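Line drying vs the dryer, sheets edition

kirstin_t
OK so our dryer died in August and I've been hanging everything on the line since. Towels are crunchy but whatever. What I can't figure out is sheets. They come off the line smelling amazing and looking like a road map. Do you all iron them?? My grandmother did and I swore I never would.

MagnusK
Nope. Life's too short. Shake them hard, hang them by the hem, fold them while you're still standing at the line.

theano78
Disagree with Magnus on the hem thing! Fold it over the line in the middle and you get one crease instead of peg marks at both ends. I've done it that way since I lived in Carnegie and had 2 feet of line to my name.

MagnusK
One crease right down the middle of the bed, though. I'd rather have peg marks, they get tucked in.

ebony_tm
Does thread count matter here? Mine are 500 and they wrinkle way worse than the cheap ones I had in college. Kind of annoyed about it.

theano78
It's the cotton more than the count, I think. Poly blends barely crease, but I sleep hot so no thanks.

kirstin_t
Mine are plain cotton, so I guess that's my answer. The blue one is the worst of the bunch. 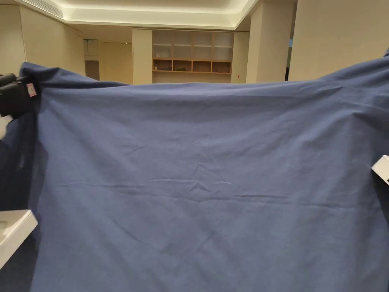 I tried the spray bottle trick last night too, just water, and smoothed it by hand on the bed. Better! Still not hotel level, but my husband hasn't noticed either way.

MagnusK
Told you. No iron.

ebony_tm
I'm still ironing the pillowcases and you can't stop me. Has anybody tried vinegar in the rinse for the crunchy towels?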